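Ticket 143 - Landeg, cable task
Opened 17/09/2019
Status: open, sulking

Practice run for the Rultach round. Landeg gets to step 50 and stops dead. No error, no beep, no remorse.

Tried: restart. Tried: the other restart. Swapped the config for the one Bestach used in July, which stops at step 2, so we put ours back.
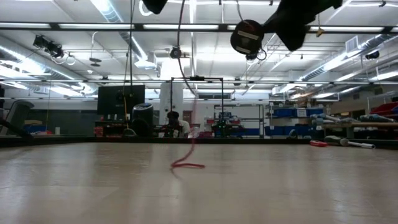 Step 50 is where the path planner hands over to the cable tracker. My bet is the tracker never settles on a start point. The red cable goes up in waves from a little coil on the table, and the tabletop has glare on it from the lights. Next: dim the lights, rerun, log everything.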